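The Clearance of Room 17

The Hevow Residence closed its third-floor pantry on June 21, 2018, in accordance with the notice posted in January. Under the terms of the notice, all provisions held in common were to be entered in the register, assigned a value and transferred to the new premises at Sillivden. The undersigned, Rosaura Huanca, was appointed Clerk of Inventory for the purpose and was given a ledger, two pens and the key to Room 17.

The ledger had been in use for a long time. Its first pages were in the hand of the former clerk, Navaratnam, who wrote small and wasted no paper. He had recorded flour, lentils, lamp oil and tea. Toward the end he had recorded other matters as well, under the same headings and in the same even script. Entry 451 read: "Rice, one sack. Mrs. Flidov has not come down since the funeral. Left soup at her door." In the column for value he had written nothing.

The Clerk of Inventory noted the irregularity and proceeded.

The dry goods were completed by noon. The tins took longer, as several had lost their labels and the regulations did not permit a tin to be opened for the purpose of identification. These were entered as "Tin, contents unstated." Mrs. Flidov, who had been informed of the clearance in writing, appeared in the doorway at this time and asked whether the snacks had been done. She was told that they had not. She took the chair by the window and remained there.
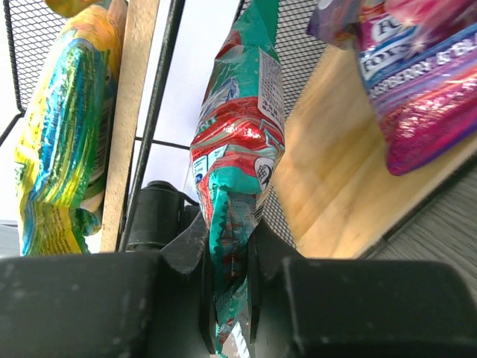

The snacks had always been the disputed part of the pantry. Flour belonged to the house, and no resident had ever claimed a lentil, but a bag of something salted was understood to belong to whoever had been thinking of it all day. The former clerk had dealt with the matter by hanging the bags up in plain sight, against the black wire mesh, with a strip of tan wood to divide one hanging place from the next. The teal and red one was badly creased, and its foil threw back the light at every fold. Mrs. Flidov looked at it for some time.

"He bought those for the children on the second floor," she said. "Then the children moved away, and he went on buying them."

The Clerk of Inventory asked whether she wished to lodge a claim. Mrs. Flidov said that she did not know the procedure. The procedure was explained to her – a form in duplicate, a statement of interest, a waiting period of 20 days. She listened to all of it with courtesy.

The register was closed that evening with 2,734 entries. It was examined at Sillivden and found to be in good order, with one exception, which was referred back to the Clerk for correction. The final entry read: "Snack, one bag, teal and red. Eaten on the premises by two persons, by the window." In the column for value, nothing had been written.

No correction was submitted.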